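# About Plokel

Plokel is a shared workshop for people who want to build robots and would like company while they do it. We have 18 members, almost all of them beginners when they joined, and one big ongoing project: a pair of arms that work as a team. We call the pair Indus, and we love it more than is sensible!

Adalberto Lopes started things off in his garage with a soldering iron and 3 friends. Natanael Siqueira brought the first motors (and a lot of opinions about cable routing), and by July the garage was too small for all of us.

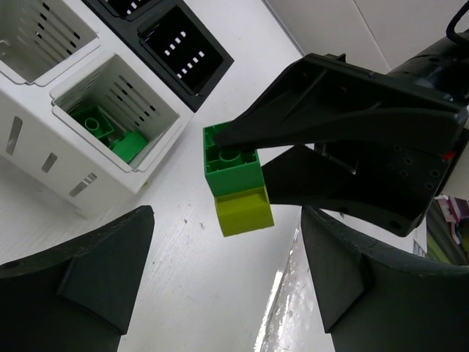 *Green on yellow-green, held over the tabletop beside the bins.*

Toy bricks are our favorite thing to practice with. They're cheap and they come in lots of colors, and a brick that's gripped a little crooked shows you right away that your wrist angle needs work. New members usually start there, with one arm and one brick, and move on to sorting once they've got a feel for the gripper.

The two-arm setup came later. It lives in a white-walled enclosure, with the arms mounted at the front so they can both reach the middle.

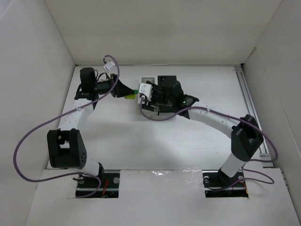 Getting two arms to share a space is a wonderful puzzle. Who moves first? Who waits? We've had whole evenings go by on a single handover, with people sketching on the backs of envelopes and somebody putting the kettle on again. Natanael keeps the build log, so if you missed a night you can catch up on every loose screw and every renamed variable.

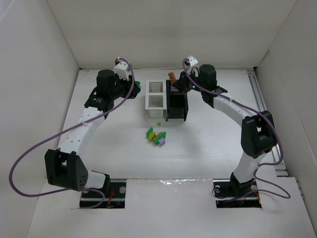 *Both arms and the two bins, orange block up on the right.*

We meet at Bråten, the old print shop, from 6 in the evening until 11. Members can work on Indus or bring something of their own from home. Adalberto is usually at the bench by the door, happy to look at whatever you've got in your bag.
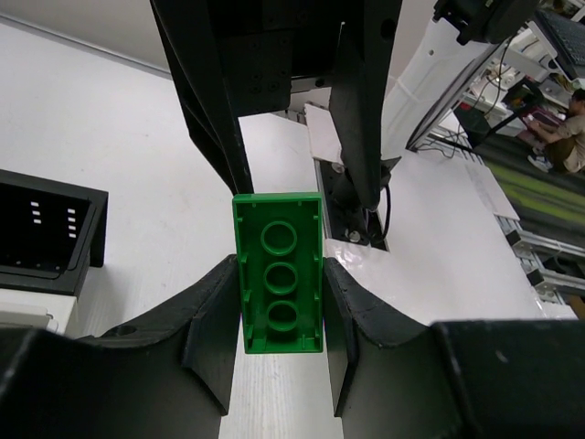
Our next plan is Oretti, a smaller arm you could build at a kitchen table with hand tools. We have 2 rough prototypes so far, and we'd love more hands on the wiring and the instructions. No experience needed, just come by and say hello!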